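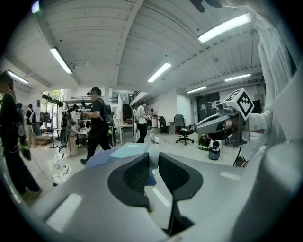
Clurden handheld grippers: the jaw release fault, your questions answered

Last updated in September. Written by Romana Holub, with a lot of help from the Brundura bench team.

What went wrong?

Some Clurden handheld grippers stopped letting go. You close the jaws on something, you relax your hand, and the fingers stay shut for a second or two (in the worst case we logged, 6 seconds) before they spring open all at once. We call it the late release. It came up during walking sessions, when people carry the gripper at their side between tasks, and it took us far too long to see the pattern. Now that we have it, the cause is a really satisfying little piece of mechanics, so read on!

Is it dangerous?

It can pinch, and it can drop things. The spring isn't strong enough to break a finger, but Norbert Sokol got a blood blister from it and would like everyone to know that it hurt. The bigger worry is a delayed drop onto a foot, or onto whoever is standing next to you. If your sessions put several people on the floor at once, please treat this as a safety matter and check every unit before the next session.

Which units are affected?

Anything with the first version of the return guide. Open the battery door and look for the molded letter on the inside wall. A or B means the old guide. C or later is fine. If you can't read the letter, assume it's old and write to us.

So what causes it?

Dust, mostly! Each finger rides on a short rail with a plastic guide. The textured pads shed a very fine powder as they wear, and the powder works its way down into the guide. On a bench that never matters much. Carry the gripper fingers-down on your hip for an hour, though, and every step shakes the powder into one end of the rail, where it packs into a tiny wedge. The fingers close over it without trouble and then have to climb back out. Vlastimil Kopecký found it by sawing a guide in half lengthwise, and the wedge was sitting there like a doorstop. I have the halves on my desk.

How soon does it show up?

Our earliest case was at around 2000 closes. Units that stayed on a bench went far beyond that with no trouble, so the count alone won't tell you much. Soft objects with a bit of lint on them seem to speed it up. We're still testing that part and I don't want to promise a number.

How do I check mine?

Power it off. Hold it fingers-down and give it a good shake, then close the jaws fully by hand and let go. Do it 3 times. A healthy gripper opens right away, every time, with one clean click. If you get any pause, or two clicks, or one finger moving before the other, take it out of use and put tape across the trigger so it doesn't wander back onto the floor.

Keep your other hand clear of the jaws while you do this. See Norbert, above.

Can I just blow it out with compressed air?

Please don't. It was the first thing we tried too, and it drove the powder deeper, past the guide and into the position sensor. Two units went from sticky to blind in an afternoon. A soft dry brush along the rail is good routine care, but it won't clear a wedge once it has packed.

What about oil or silicone spray?

No. It makes a paste.

Does the fault affect recordings I've already made?

It might. The position sensor reads the fingers, and the trigger has its own reading, so a late release shows up as a gap between the two. Aurélien Gilbert wrote a small script that goes through a session and flags every gap longer than 225 milliseconds. It's lovely, it runs on a plain laptop, and you can ask us for it even if your grippers are fine. Flagged clips aren't always bad. Sometimes a person simply opened up slowly against something squashy, so have somebody look before you throw anything out.

What is the fix?

A new guide with an open bottom, so the powder falls straight through. It was Eduard Danko's idea and he drew it on the back of a Trornby parts envelope. Swapping it takes one small screwdriver and a bit of patience with the spring clip. Wear eye protection for the clip, it does fly.

Do I have to recalibrate afterward?

Yes, the ordinary open-and-close routine from the setup menu. If you skip it, the jaws will read slightly open when they're shut.

Do Urban grippers have the same problem?

We haven't seen it. The Urban uses a hinge in place of a rail, so there's nowhere for a wedge to form.

How do I get the new guides?

Write to Brundura support with your unit numbers and the letter behind each battery door. Guides are free for A and B units, and we ship them in pairs. If you've already sawed one open yourself, send pictures, Vlastimil will be thrilled.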